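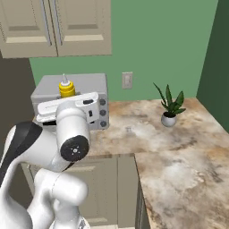
When do the new countertop appliance rules at Delow Apartments take effect?
They start in September, and tenants have until then to register any oven or hot plate they keep in the kitchen.

2022-04-23. Flesport Housing, which manages the 562 units at Delow, has updated its kitchen safety rules after a review of the building's wiring. Toaster ovens are still allowed. Each one must be plugged straight into a wall outlet, with no extension cord.

"Most tenants won't have to change anything," said Antonina Nechyporuk, property manager at Flesport. "We want to know what is running on each circuit."

Registration is free and takes about five minutes at the leasing office. Tenants who miss the deadline will get a written notice, followed by a $50 fee.

Electrician Alvar Nyberg will replace older kitchen outlets in 200 units over the summer. Those tenants will receive a letter with their appointment time.

Contact: Tymofii Bilyk, Flesport Housing, leasing office, Delow Apartments.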